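Cirberg Household Surfaces Word List
Data card, second release 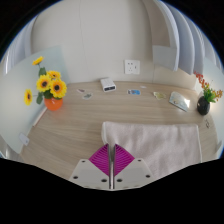

The Cirberg list is a collection of short written remarks about furniture, walls and floors, gathered from letters, repair notes and shop correspondence and sorted by the words people use for them. It was put together for dictionary work and has since been used for spelling tools and a little teaching. The remarks deal with ordinary surfaces, for instance a light desk with the grain running mostly side to side, set against an off-white wall with a thin seam down it. For such a desk one writer will say "grain," another "lines," another "streaks," and the list keeps all three apart. Seams are worse. The sources have "seam," "join," "joint," "crack" and "line" for what is often the same thing.

Contents

The release holds 3,771 remarks in one tab-separated text file, remarks.txt. A second file, heads.txt, gives the 54 headwords under which the remarks are sorted. A remark can appear under one headword only. Where it could have gone under two, it went under the one that comes first in the sentence.

Fields in remarks.txt, left to right:

id — a running number, never reused
head — the headword
text — the remark as written, spelling kept
source — one of the 8 source codes
room — kitchen, office, hall, bedroom, other, or blank
note — editor's note, usually blank

The room field was filled in only when the writer named the room. It was not guessed from the furniture. More than half the rows are blank here, so please don't use it for counts.

Sources

The largest source is the Derkach repair correspondence, which gave 2,000 of the remarks. These are letters from customers to a furniture repair shop and the shop's carbon copies of its replies. The replies are short and repeat themselves a good deal, and exact repeats were dropped before numbering. The Visbridge papers are mostly landlords' inspection notes. They are strong on walls and weak on everything else. The remaining six sources are small and are listed by code in sources.txt.

Names, street addresses and phone numbers were replaced with a single capital X. Prices were left in. If you find a name we missed, write to us with the id and it will be blanked in the next release.

Spelling and encoding

Files are plain ASCII with Unix line endings. Accented letters in the originals were written without the accent. Spelling mistakes are kept, including "vaneer" and "varnesh," which turn up often enough to have their own entries in variants.txt. British spellings from the Visbridge papers are kept too. Underlining in the letters is marked with an underscore on each side of the word.

Known problems

The headword "finish" is too broad. It covers varnish, paint, wax and the general look of a piece, and it should be split.

"Edge" and "lip" were sorted by two different people before the rules were settled — treat them as one headword for now.

Rows from source code S5 have the date of the letter stuck on the end of the text field. The script strip5 in the tools folder removes it.

Some remarks about glass tabletops are under "top" and some are under "pane."

Changes since the first release

The ids are the same. Duplicate rows in the Derkach part were taken out in August. The old field "mood" was dropped as nobody could agree on how to fill it in. The Sokeo reader now opens both files without the header line being removed first.

Use

Free for study and teaching. For anything sold, ask first. Please give the release number when you cite the list.

Maintained by Zlata Shevchuk
Last changed 24 September 2002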